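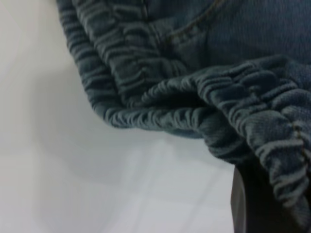

I've stopped buying on Ex Works terms. It has taken me longer than it should have to get there, and a few people who read this blog import in small amounts as I do, so I'm writing down how it went.

Flondora is a small business. I buy from a handful of makers in Europe, mostly a few cartons at a time, and sell in the UK. Before the border changed I never read the delivery term on a quote. The supplier wrote EXW and a price, I sent a van or booked a carrier, and the goods came. I assumed EXW was just how they wrote "carriage not included".

It means a bit more than that. Under Ex Works the seller only has to make the goods available at their own premises. Loading, export clearance, transport and import clearance all fall to the buyer. Inside a single market the export part didn't matter. Now there has to be an export declaration on their side as well as an import declaration on mine, and on paper the first one was my job, in a country where I have no office and no registration.

In June I ordered from a maker in Skarnau I'd used before. The order was ready on time. I had booked Ultgate to collect, and their quote was £210 door to door, which I thought was fair for the size of the load.
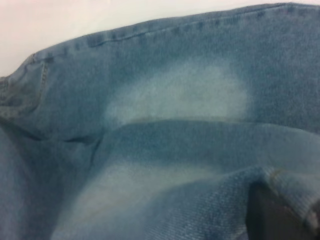

*Light blue denim, close up.*

The evening before collection Ultgate emailed to ask who the exporter was. I said the supplier. They asked the supplier, who said it was me, and attached the order confirmation with EXW on it. They were right. I then said fine, put me down, and was told that I couldn't be the exporter on the declaration as I wasn't established in the EU. Somebody over there would have to do it, either the supplier or an agent willing to act in that role, and agents charge for this.

The supplier didn't want to do it at first. They had not priced for it and they didn't much like having their name on a customs form for a sale they saw as finished. I don't blame them. We went back and forth for most of a week while the goods sat in Ultgate's depot, as the driver had collected them anyway.

In the end the supplier agreed, and their own agent lodged the declaration. I paid the agent's fee, a storage charge and a charge for changing the booking. Those extras came to £265 on top of the original quote, so I paid more for the muddle than for the transport. None of it was hidden. I went back through Ultgate's terms afterwards and all of it was in there.

I had half expected Hoani to catch this. It's the software I use for orders and shipping, and it does have a field for the delivery term. It prints whatever you put in the field on the documents and does nothing else with it. I've asked whether it could show a warning when the term is EXW and the goods are crossing a border. They've logged the request.

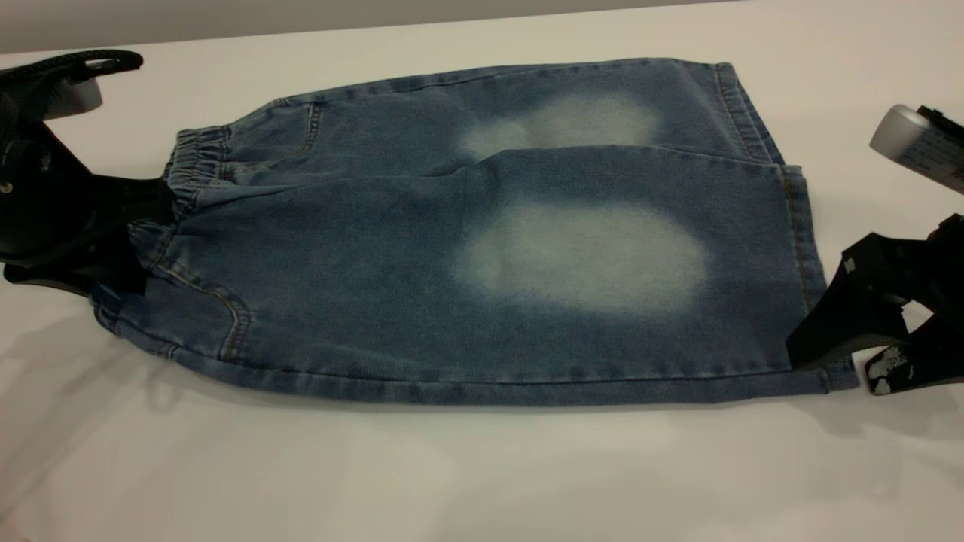
*Blue denim shorts with an elastic waistband, folded.*

What I ask for now is FCA, Free Carrier, with the named place written out in full. The seller hands the goods to my carrier at the place we've agreed, already cleared for export. I still choose the forwarder and pay for the main journey, and I still handle the import side myself. That last bit matters to me. I want to be the importer so that I can use postponed VAT accounting and keep the import records in my own name.

One supplier offered DDP instead, with everything included up to my door. It sounds easier. The trouble is that they would then be the one responsible for UK import clearance and the tax, and they weren't set up for that either. It would have been the same problem facing the other way. I said no thank you.

I wrote to all 5 of my regular suppliers and asked them to requote on FCA. Most changed it without any comment. 2 of them added a small export fee to the invoice, and that's fine, I would much sooner see it there than find out about it at the depot.

The other thing I've changed is when I send the paperwork. Ultgate now gets the commercial invoice, commodity codes, weights and my EORI number before I book collection. I used to send them in bits as people asked. I also ask the supplier in writing who is making the export declaration, and I wait for the answer before I pay the balance.

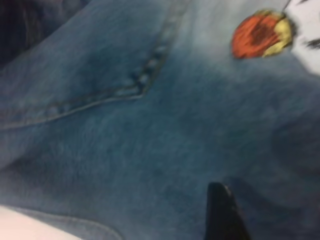

*Faded blue denim and a raised seam.*

I still need to sort out preference statements. One supplier puts the origin wording on every invoice whether it applies or not, and I've been told that I'm the one who'll have to show it was right if anybody checks. I've asked them where their materials come from and haven't had a reply yet.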